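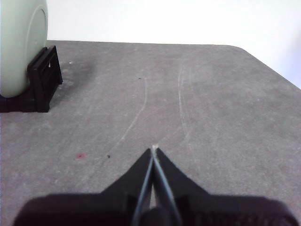
The grey tabletop, chalky lines, dark patch and all.

A Table With a Past
Monday, June 24, 2019

I have owned exactly one table I was frightened of. It was glass, it came from my aunt, and for the whole time we lived together I never once put a mug down on it without looking round for her. So when people ask me why I'm so soppy about a scruffy grey worktable, I tend to start there, with the glass one, which went to a lovely couple in April and has presumably been polished every day since.

The grey one lives against the white wall in the back room, and it is the best thing I own. I've said that at parties. I don't get asked to many parties.

I bought it from Ott Eglītis, who was clearing out his workshop at Hostum and had stuck a card in the window saying EVERYTHING MUST GO EXCEPT THE KETTLE. He wanted 115 pounds for the table. I said that seemed a lot for something with marks all over it, and he looked at me as if I'd complained that a dog had fur. "Those are from using it," he said. I paid the 115. He threw in a box of chalk, which I now think was his idea of a joke, though with Ott you can't be sure.

Getting it home was a performance. The van I'd hired was the size of a large fridge, and we had to take the legs off in the street while a man from the bakery gave advice. There are still 6 bolts in a jam jar on my windowsill that didn't seem to be needed when we put it back together. I've decided not to think about them.

What I love first is the corner. I had never in my life considered the corners of tables, except in the sense of swearing at them, and then along came one that was rounded. You can go past it with a basket on your hip, in a hurry, in the dark, and it just sort of lets you by. My old desk (a Vosent, very smart, very square) left a bruise on my thigh that I had for so long I'd started to think of it as a birthmark. If you're buying a table for a small room, go and walk into the corner before you hand over any money. I mean it. Do it in the shop. Let them stare!

Then there's the colour. Grey sounds like a dull choice and I fought it for a while, because I grew up in a house where tables were brown and that was the end of the matter. But grey with a bit of mottling in it is a wonderful thing to work on. Fabric looks like its real colour. Paper shows up. Pins show up, which my feet are grateful for. It's matt, too, so there's no glare coming back at you when the afternoon sun gets round to that side of the house, and a few crumbs or a bit of fluff can sit there quite happily until you're in the mood. There's nearly always a speck of something. A white one, a dark one. I used to chase them. Now I let them build up into a proper job, and then I put the radio on and do the lot.

The big pale mint-green thing on the black stand gets more questions than the table does. Visitors go straight to it. I'm fond of that green. It's the green of hospital corridors and the ice cream I always chose on holiday, and up against a white wall it cheers the whole room up. The stand holds it from underneath, with sloping sides, so it's going nowhere, and I've become a bit of a bore on the subject of stands as a result. Anything round that lives on a table wants one. I spent years wedging things with paperbacks. I once lost a full tin of paint off the end of the Vosent because I'd trusted it to a slim volume of poetry, and the carpet never recovered, and I never finished the poems either.

I like a black one best, with plenty of gaps in it. You can get a cloth through, and you don't end up with a solid lump taking up the corner of your eye all day.

Now, the patch. Just beside the stand there's a darker bit on the table, a sort of smudge with no particular shape. Could be a stain, could be wear. I've had a go at it with soap, then bicarb, then a pot of something called Cledodetti that a woman on the market swore by and which smelled of pears. I gave that 15 minutes, as it said on the lid, and then another 15 because I'm like that. My friends all have theories. Tea is the favourite. My neighbour says elbows, and once she'd said elbows I did start noticing where I put mine. I rang Ott to ask and he said, "Which patch?" and talked about his runner beans until I gave up.

A restorer I met at the Kocabaş open day told me she could re-cover the whole top so I'd never know the patch had been there. She quoted me 615 pounds. She was very nice about it and she had beautiful samples, and I got as far as taking one home and laying it down on the table in different lights for a week. It looked terrific. It also looked like somebody else's table, and I could feel my aunt coming up the path. I sent the sample back with a card.

The chalky lines I've made my peace with as well. There are a couple of them wandering over the middle, very faint and curvy, like the start of a map. You can't do much about chalk on a surface like this except brush it off when you see it and not mind when some of it stays. A soft dry brush is best, the sort you'd use on a suede shoe. Go gently and in one direction. Don't wet it first, or you'll have paste, and then you'll be ringing me, and I'll be no help because I'll be laughing.

People do write in to ask how I keep a worktable clear, and I'm sorry to say my method is rude. I don't let anyone put the post on it. Post is how it begins! You put one envelope down and by Thursday there's a hat, a bicycle pump and somebody's lunch. The post goes on the stairs. The hat goes on a head. I leave a good open stretch of grey in the middle, and when I come in of a morning with my tea I've got somewhere to start.

The tea goes on the windowsill, next to the bolts. I'm not taking any chances until I've found out about that patch.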